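Filed under: Equine Studies > Feeding and Nutrition > Handouts

Week 6 handout: Forage first, or how to work out what a horse should eat

I promised I'd type these up after Tuesday because I talked too fast and the marker was dying. They follow the order I used in class, more or less, with a couple of things added that I forgot to say out loud.

Start with the animal. A horse is built to eat small amounts of rough, stalky stuff for most of the day and a good part of the night. The stomach is small for the size of the body and it makes acid all the time, whether there's food in there or not. Chewing makes saliva, saliva buffers the acid, and long hay takes a lot more chewing than a scoop of pellets does. If you remember one thing from this week, remember the chewing!

Behind the stomach and the small intestine you've got the hindgut (cecum and large colon), and that's where the microbes break down fiber. They're slow to adjust. Change the hay overnight and you've changed their whole world overnight, so we change feed over a week or two, and longer if the horse has a history of colic.
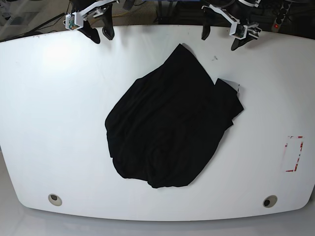 Okay, amounts. The usual starting point for an adult horse at maintenance is 1.5 to 2 percent of body weight per day in forage, counted as dry matter. I like to begin at 2 percent and come down only if I have a reason to. Please don't go under 1.5 percent without a vet involved, even for the pony who looks like a beach ball.

Our practice horse for the rest of the term is Kravets, the big bay gelding at the Widdale barn. He went over the scale in January at 1,112 pounds. So:

1,112 x 0.02 = 22.24 pounds of dry matter a day

Hay is never totally dry, though. Say ours is 90 percent dry matter (a fair guess for hay that was put up well). Then:

22.24 / 0.90 = 24.7 pounds of hay as it comes out of the bale

Call it 25 pounds. Several of you multiplied by 0.90 on the worksheet where you should have divided, and ended up with 20 pounds. Quick check — the as-fed number always has to be bigger than the dry matter number, because you're weighing the water too.

Now, bales. The small squares Widdale buys weigh 40 pounds, so Kravets goes through a little over half a bale a day. If you were feeding him by flakes you'd want to know what a flake weighs, and the answer is that it weighs whatever the baler felt like that afternoon. I've pulled a three-pound flake and a six-pound flake out of the same bale. Get a hanging luggage scale and a hay net and weigh it. Weigh the empty net too, and take that off!

Reading a hay test

You each got a copy of the report for the grass hay. Look at the two columns first, "as sampled" and "dry matter," and decide which one you're in before you write anything down. When you compare two hays, use dry matter for both. After that, the lines I read first are:

- Crude protein. Mature grass hay is often 8 to 10 percent, and plenty of adult horses in light work do fine there. Growing horses and mares in milk need more.
- ADF and NDF. These are fiber measures. As they go up, the hay is stemmier, digestibility drops and horses tend to eat less of it.
- WSC and starch. This is where you look for a horse with insulin trouble or a history of laminitis. Some labs give you ESC as well, and we'll get into the difference next week, so don't panic about it yet.
- Calcium and phosphorus. You want at least as much calcium as phosphorus, and somewhere between one and a half and two to one is comfortable. Bran is heavy on phosphorus, which is why the old daily bran mash has gone out of favor.

A test is only as good as the sample. Grabbing a handful off the side of one bale tells you about that handful. Use a coring probe, go in from the end of the bale, and take cores from 15 or more bales in the same lot. Mix them in a clean bucket, then bag them. The probe lives in the cabinet at Vastham, in the feed room, and it needs to go back clean and with its cap on (it is sharp, and I've found it loose in the drawer twice now).
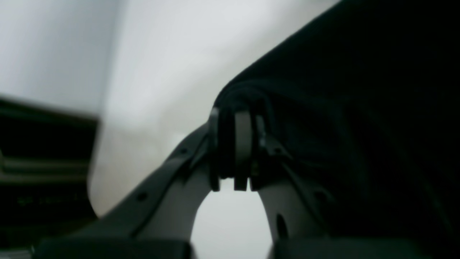 Then we get to concentrates, meaning grain, pellets, sweet feed, all of it. I'd like you to think of these as filling whatever gap the forage leaves. Sometimes the gap is calories, for a horse in hard work or a thin older horse. Very often it's only vitamins and minerals, and then a ration balancer fed at a pound or two a day will do it. The mistake I see constantly is someone buying a commercial feed made to be fed at six pounds a day and feeding one pound, because six would make the horse fat. At one pound he's getting a sixth of the vitamins and minerals on the tag. Read the feeding rate before you read anything else on that bag.

Keep grain meals small. Four or five pounds at a time is my ceiling for a full-size horse, and less is better. Too much starch at once gets past the small intestine and ferments in the hindgut, and that's one of the roads to colic and laminitis.

And weigh your scoop, please! The same scoop holds very different weights of oats, pellets and beet pulp. Write the weight on the handle in marker for each feed you use.

Salt and water

Plain white salt, always available. Loose salt is easier on the tongue than a block, and if you top-dress it, one to two ounces a day is a normal maintenance amount for a horse this size. Water intake goes up with dry hay and with heat, and it can drop in winter when the troughs get very cold. A lot of winter impactions start there. Five to ten gallons a day is a normal range for an idle horse in mild weather.

For next time

1. Redo the Kravets calculation at 1.75 percent and at 1.5 percent, both as dry matter and as fed. Show the division.
2. Use the Clilico spreadsheet to enter the hay report. The cell for phosphorus wants percent, so if yours comes up bright red you probably typed grams.
3. Pick any feed bag in a barn you have access to. Copy down the feeding rate for a 1,000-pound horse in light work, and tell me what percentage of that rate the horse is getting.
4. Body condition score two horses, by hand. Winter coats hide ribs and I want your fingers on them.

The quiz is out of 35 points and it covers weeks four through six. Bring a calculator that isn't your phone. I'll have the luggage scales out on the bench by the feed room beforehand if anybody wants to practice with a net.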